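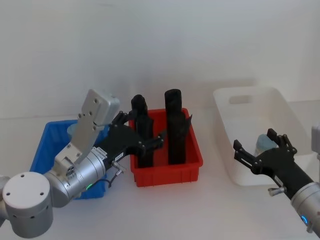
The Red Bin

When my aunt died, the shop in Haltholm came to me and to Povilas Rimkutė, who was her lodger for nine years and who knew better than I did where everything was kept. I had visited only in August, as a child, and then I was sent out to the beach most of the day. He met me at the bus with a key on a piece of string and said that the kettle was working but the heating was not.

"She left instructions," he said, when we had gone in.

The instructions were on the back of a calendar page, in her large writing. Blue is for what is staying. Red is for what is going. Do not ask me which is which, I will be dead.

She had bought the bins herself, a blue one and a red one, and had put them on the white table in the back room, where she used to mend umbrellas. The walls there were bare. She had liked it so. She used to say that an umbrella is a difficult thing to look at, with all its small bones, and that one should not give the eye anything else to do.

I took off my coat and then I put it on again, for the cold.

"We can start with the easy things," said Povilas.

There were no easy things. We began with a drawer of handles. Some were cane, some were horn, and one had the head of a duck, with the paint gone from its beak. I held the duck over the red bin for a long time. Povilas looked politely at the window. Then I put it in the blue bin, and he breathed out through his nose, and we went on to the next drawer.

By midday the blue bin was full and we had to empty it on to the bed upstairs and bring it down again. In the red bin there was nothing. I said that this was not the correct way to do it, and that I had a return ticket, and that my flat in Bunetley had two rooms and one cupboard.

"How big is the cupboard?" he asked.

I showed him with my arms.

"It is not so small," he said.

After the soup we were more strict. I found two black umbrellas on the top shelf, the ordinary kind, which a man buys when he has been caught by the rain outside a station. One was folded badly and its cloth was all in bunches. The other was longer and rolled quite neatly, only that its strap had come undone and was hanging out at the side. They had no ticket on them. Every other umbrella in the shop had a paper ticket with a name and a price, and the ones which had not been collected went back more years than I had been alive.

"These are nobody's," I said, and I stood them in the red bin, one beside the other. They were too tall for it and looked out over the rim like two passengers.

Povilas did not say anything. He washed the soup plates. He washed them for such a long time that at last I went to the kitchen to see what he was doing.

"The short one is mine," he said to the water.

"Then why didn't you tell me?"

"It is a very bad umbrella. I brought it to her to be mended. It was how I came here. She said it would take a week, and I had no place to stay for the week, so she gave me the room. Afterwards I asked for it sometimes and she told me it was not ready."

"For nine years?"

"She was waiting for a part from Dalar," he said. He dried his hands slowly, one finger and then the next. "I think that there is no part. I looked once. Only one stitch was missing."

I asked him whose was the other one, the long one. He told me that it was hers. She never carried it. She said that a person who mends umbrellas should be able to walk between the drops, and she came home wet all her life.

We went back and stood by the table. Outside it had started to rain a little, as it does in Haltholm at that hour, when the wind turns round from the harbour. A woman knocked at the glass of the shop door, and when I opened it she gave me a ticket which was brown at the corners.

"Lesego Motaung," she said. "I heard that you are closing. I paid for it already, I think. It is green, with a wooden handle."

I looked for it in the drawers, and on the bed, and behind the counter where the walking sticks were, and it was Povilas who found it in the end, hanging from the pipe under the sink. She opened it there in the shop, although it is bad luck, and turned it above her head to look at the seams. She said that it was very well done. She wanted to know if we could do another one for her, her sister's, which had a broken rib.

"We are closing," I said.

"By when?" asked Mrs Motaung.

I said that I had a return ticket. Povilas had gone into the back room, and I could hear that he was opening the drawer where the needles were.

"Bring it on Friday," he called out.

She wrote down her sister's name for us on the calendar page, under the instructions, as there was no other paper. When she had left I locked the door and went to see what he was doing. He had the short umbrella across his knees and he was trying to put a black thread through a needle, with his glasses pushed up on his forehead, where they could not help him at all.

"Give it to me," I said, and I sat down on her chair.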